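3.2 Wie Teller auf dem Tisch landen

Als ich mit diesem Teil der Studie anfing, dachte ich ja, Teller seien der langweiligste Gegenstand im ganzen Haushalt. Rund, flach, fertig. Nach 216 protokollierten Abräumvorgängen sehe ich das anders, und meine Kollegen bei Cluleo können das Wort inzwischen nicht mehr hören.

Uns ging es um eine ziemlich einfache Frage: Welchen Teller nimmt man zuerst, wenn mehrere einzeln auf einem Tisch verteilt liegen und am Ende ein Stapel daraus werden soll? Farías (Wenceslao Farías, der die Vorstudie in Dovport betreut hat) vermutete, dass die Leute einfach vorn anfangen. Ich hatte eher auf die Farbe getippt - ein kräftiges Orange zieht den Blick nun mal stärker an als ein helles Grau. Für die Auswertung haben wir deshalb nur Anordnungen mit einfarbigen, leeren Tellern verwendet, jeder in einem anderen Ton (Abb. 4). 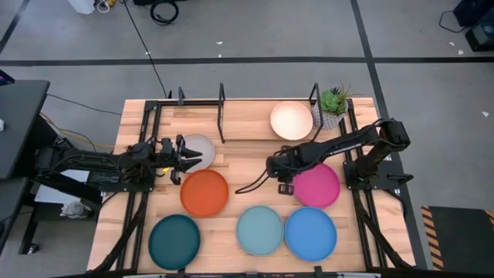 Abb. 4: Sieben runde Teller auf der hellen Holzplatte, hinten das erhöhte Regalbrett mit dem pfirsichfarbenen Teller.

Was mich beim Durchsehen der Protokolle am meisten überrascht hat, war der Einfluss der Nachbarschaft. Liegen zwei Teller fast Rand an Rand, dann werden sie sehr oft direkt nacheinander genommen, auch wenn ein dritter viel bequemer zu erreichen wäre! Das galt in 89 der 216 Vorgänge, und zwar quer durch alle Farbkombinationen. Man sieht so ein Paar offenbar als kleine Gruppe und will es gemeinsam weghaben. Die Farbe selbst spielte kaum eine Rolle, da lag ich also daneben (und Farías mit seinem »vorn zuerst« übrigens auch, zumindest zur Hälfte).

Etwas heikler ist die Sache mit der zweiten Ebene. Ein Teller auf einem erhöhten Brett wurde meistens bis zum Schluss stehen gelassen, in 13 Fällen sogar ganz vergessen. Ich habe die Vergessenen zunächst als Fehler gewertet, sie dann aber nach längerer Diskussion in eine eigene Kategorie »abgestellt« verschoben. Wer einen Teller auf einem Regal sieht, hält ihn eben leicht für schon aufgeräumt. Ob das auch für Schüsseln gilt, prüfen wir gerade mit dem Geschirrsatz aus der Herrera-Reihe, die Ergebnisse dazu stehen in Abschnitt 3.4.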